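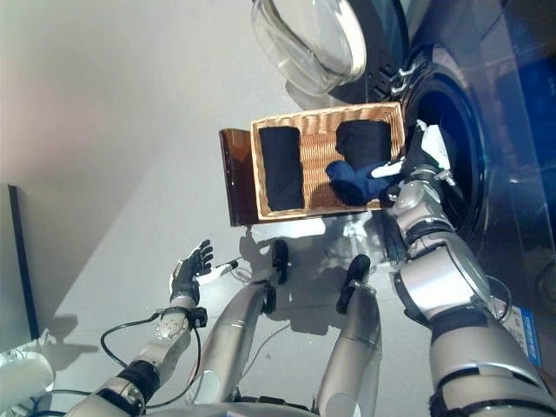
Front-Loader Notes: Loading and Unloading With a Woven Basket

These notes cover small dark loads in a front-loading washer. They apply to most household machines with a horizontal drum and a rubber door gasket. Check the manual for your own model before changing any setting.

Basket selection

A woven basket used at the washer should be narrower than the drum opening on its short side. Measure the opening across the inside of the gasket, then measure the basket across the outside of its rim, including any braided border. Allow 1 inch of clearance on each side. Baskets sold by outer width only, such as the Moffat line, should be measured again at home.

Run a hand along the inside of the weave before first use. Broken ends catch on knits and pull loops out of towels. Trim them flush with side cutters, then sand the spot with 400 grit paper wrapped around a finger. Wipe off the dust with a damp cloth and let the basket dry overnight.

Lids and side panels should fold clear of the working side. If a lid is hinged, open it fully before bringing the basket to the door, and keep the hinge side away from the gasket.

Floor in front of the machine

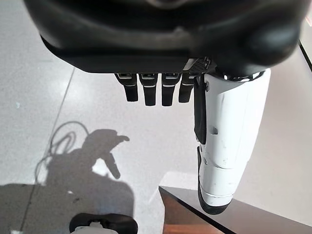 Small items dropped during transfer account for most missing socks. Sweep the floor before each load and check it again after the door is closed. Navy and black pieces show up well against a light gray speckled floor; buttons, lint and pale socks do not, and a flashlight held at floor level will find them faster than overhead light. Keep a mat out of the transfer area, as it hides small pieces at its edges.

Transfer

1. Open the door to its full stop. Do not rest the basket on the door glass.
2. Bring the basket up to the opening and tip it toward the drum.
3. Move large pieces first. Rolled garments should be shaken out before washing.
4. Move small cloths last and check the corners of the basket.
5. Run a finger around the gasket fold for trapped items.

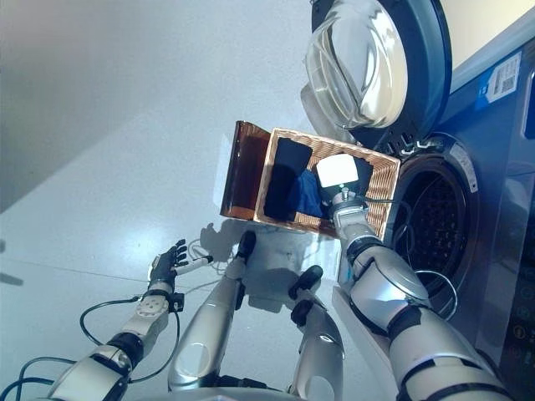
Wicker basket tipped toward the open drum, lid hanging clear to the left.

Sorting blues

Wash new navy and bright blue items separately from light colors for the first 6 washes. To test for bleeding, press a damp white cloth on an inside seam for 7 minutes. Any color on the cloth means the piece stays in the dark load.

Gasket care

Wipe the gasket after the last load of the day and leave the door ajar if children and pets cannot reach it. Jeanie Haldane recommends an old cotton washcloth over paper towels, which shred in the fold.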